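Washing and Storing Wooden Chopsticks

Hand wash with a drop of dish soap. Don't soak. Rinse, wipe with a towel and lay flat for 11 hours.

Rub dry pairs with a little mineral oil, then stand them in a holder, tips up.

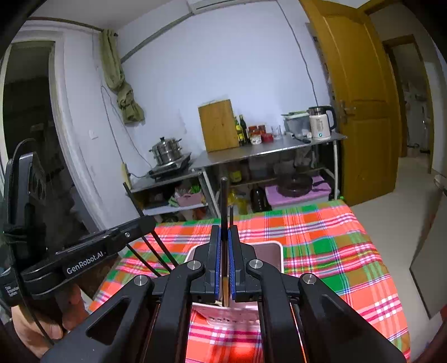
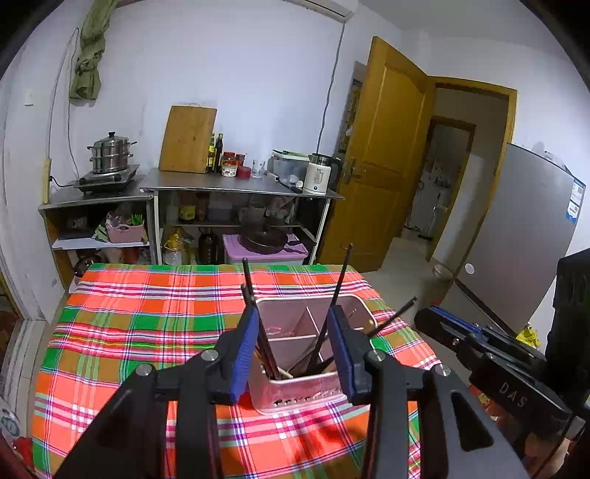
Pink holder on the table.

Wash the holder weekly. Throw out any pair that smells sour or has split.

Comments

Ardalan Fallahi: Would walnut oil do?

Polyxeni Spanos: I use it, but not if guests have nut allergies.

Ardalan Fallahi: Thanks. Mine came from Szulc and dried out by May.

Contact | © Cosolholm Kitchen Notes | Back to top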